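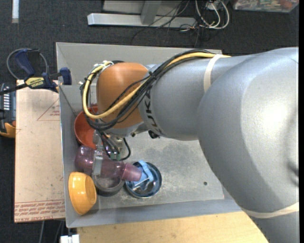 3. Items, Containers, and Recording of Arrangements

3.1 Items

The items in this study are ordinary household goods of the kind handled by reuse depots and kitchen supply rooms: bowls, cups, bottles, lidded boxes, and similar rigid pieces. They were drawn from the stock of the Ullcombe household goods depot, which receives donated kitchenware from the surrounding district and sends it out again in mixed bins. At the time of sampling the depot held over 4,000 pieces. We grouped these by form into 12 item types and set aside anything broken, anything with a blade, and anything that could be folded flat. Soft goods were left out entirely.

Form was judged by outline alone. A bowl was defined as an open vessel wider at the rim than it is tall. A bottle was defined as a closed or closable vessel at least twice as long as its widest point, with the cap counted as part of its length. The treatment of the cap needs a note. Many bottle caps are wider than the neck they cover, and some flare outward to the full width of the body. A flared cap changes how the bottle rests, so capped and uncapped bottles were never exchanged for one another during a session.

Color was recorded but played no part in the grouping. It proved useful in a practical way. Where several bowls of one form were placed in the same bin, the coders could refer to each of them by color and keep their notes consistent from one layer to the next.

3.2 Containers

All arrangements were made in open rectangular bins with sloping walls. The slope matters more than the nominal volume of the bin. A bowl pushed toward a sloping wall tends to climb it slightly and come to rest at an angle, and the wedge of space left beneath the rim is too shallow for most other items. Depot staff described this as "losing the corner." In the earlier trial at Degefa, where straight-sided crates were used, the same bowls sat level against the wall, and the lost space appeared between items instead (see Section 5).

The bins were taken from service and were used as found. Scratches and stains on the floor were left in place, apart from the usual washing. A scuffed floor is the normal condition of a bin in use, and we saw little value in testing on new surfaces that no depot would have. In the bin in Figure 1, the pale scratches and speckled stains lie most heavily around the bowls and toward the lower center of the floor. We did not attempt to relate the pattern of wear to past contents, as no record of those contents exists.

3.3 Contact and overhang

Earlier work on mixed storage has mostly treated items as resting either on the floor of the container or on top of one another. This division was too coarse for our material. Long items in particular are often supported in more than one way, and a bottle may lie with one end low and the other raised on the rim of its neighbor. We therefore recorded three relations separately: floor contact, wall contact, and overhang.

Overhang was recorded whenever any part of one item extended past the edge of an open vessel, whether or not the two could be seen to touch. The purple bottle in Figure 1 is a plain case, with its flared cap end overhanging the left edge of the blue bowl. The reddish-orange bowl in the same bin is an example of wall contact. Overhang turned out to be the relation on which coders most readily agreed, while floor contact was the hardest to judge -- the lower side of an item is seldom in view.

A further term, crowding, describes the spread of items across the floor. A bin was coded as crowded to one side when the items were gathered within one half of it, as in the left half of the bin shown. Crowding to one side is common in bins that are filled from a single position at a bench, and it should not be read as a sign that the bin is full. Several of the bins coded this way had enough clear floor for another layer of bowls.

3.4 Coding

Arrangements were coded with the Emia sheet, a one-page form developed for the Degefa trial and shortened for the present study. The sheet asks for item type, color, orientation, and the three relations given above, and leaves a blank area for a sketch. The 2 coders, Meenakshi Menon and Usa Luangrath, worked separately and met only after each had finished a full set. Disagreements were settled by discussion, and the original codes were kept alongside the agreed ones.

In total, 1,047 arrangements were coded. Sheets completed in July were checked a second time after the definition of overhang was widened to include caps and handles. The final version of the coding rules is dated 2018-09-26 and is the version used for all results in Section 4. Sketches were kept with the sheets but were not themselves coded -- their level of detail varied too much from one set to the next.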